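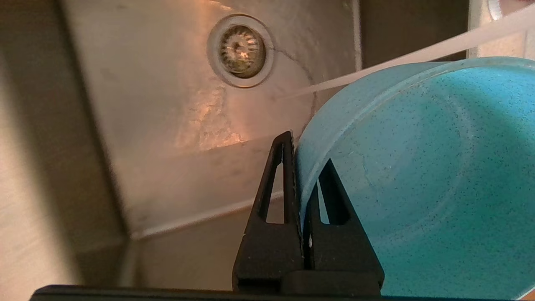

*Light blue speckled bowl at the sink.*

## Autumn chamber series: revised program and ticketing

9 Mar 2022

The autumn chamber series at Jasińska Hall runs over four Sunday afternoons, with doors at 2:15 pm and the first work at 3:00 pm. Seating is unreserved in the stalls and reserved in the gallery. Capacity for the series is 94 per concert, set by the gallery exits.

**Program changes**

The February notice listed the Dallden Quartet for the opening concert. The quartet has moved to the third date and the opening is now taken by Inger Juhl (cello) and Sherif Filali (piano). Their program is one hour and ten minutes without interval. The second concert, for wind quintet, is unchanged. The closing concert is a solo recital by Krystyna Kwiatkowski on the hall's own fortepiano, tuned to A = 430 Hz. Latecomers to the recital will be held in the foyer until the end of the first suite.

**Tickets**

Series subscriptions remain on sale until the Friday before the opening concert. Single tickets are released the following Monday at 9:00 am, online and at the box office. Tickets already bought for the Dallden Quartet are valid for the new date. Refunds on those tickets must be requested in writing, quoting the order number. Concession pricing applies to students, pensioners and carers; bring the card on the day.

**Parking and access**

The council car park on the northern side holds around 500 vehicles and is free on Sundays. The lower level closes at 6:00 pm. Step-free entry is by the side door on the laneway, and the lift serves the gallery. The hearing loop covers rows C to K of the stalls only.

**Recording**

The second and third concerts will be recorded by Eugeniusz Wieczorek using a spaced pair above row B and two spot microphones. Phones should be switched off, as vibration alerts were audible in last season's tapes. Row A will not be sold on those dates.

**Foyer**

Tea, coffee and slices are served from 2:15 pm. Payment is by card. Cups are to be returned to the kitchen hatch before the five-minute bell. Program notes by Stanisława Cieślak are free at the door and can be sent ahead in large print if ordered by the Wednesday before each concert.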